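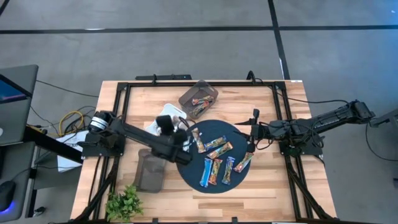
Figure 1. Wrapped snack bars on a round, dark navy mat.

Print this page | E-mail this page

Stidell Wrapper Collection Pilot
Progress report to the Grelberg Fund, second reporting period

Status

Collection bins for snack wrappers and similar flexible packaging are now in place at 23 of the 27 sites named in the grant agreement. The remaining sites are all schools and are scheduled for April, when the district's current waste contract comes up for renewal. No change to the end date is requested.

Material collected

Net weight received at the Brolier sorting plant for the period was 1,264 pounds. This is the weight after liquids, food residue and rigid plastic were removed. Gross weight is recorded by the hauler, Ostrowski, on a different scale and is not used in this report. The two sets of figures were compared in the first period and the gap was too uneven to correct with a single factor.

Office sites continue to return cleaner material than recreation sites. At the ice rink and the swimming pool, drink cups remain the main contaminant. Bin lids at both locations were changed to a narrow slot, and loads from the rink have improved. The pool has shown no clear change.

Sorting and end use

Brolier separates the material into clear film, printed film and metalized film. Clear film is baled and sold. Printed film is accepted by one buyer at no charge and no payment. Metalized film – mostly chip bags and bar wrappers – still has no outlet and is being stored at the plant. Storage is covered under the present agreement until the end of the grant.

A test batch of metalized film was sent to a board manufacturer for pressing trials. The manufacturer has asked for a second batch with a lower paper content. Labels and cardboard sleeves will be pulled by hand before it ships.

Budget

Spending is below plan on bins and above plan on hauling. The hauling overrun comes from 2 extra pickups at the rink. We ask for approval to move the unspent bin money to the hauling line. The total award is unaffected.

Next period

– Install bins at the school sites
– Ship the second test batch
– Move the Tuesday pickup route to early morning, before the loading docks fill
– Repeat the contamination audit at the pool

Print | E-mail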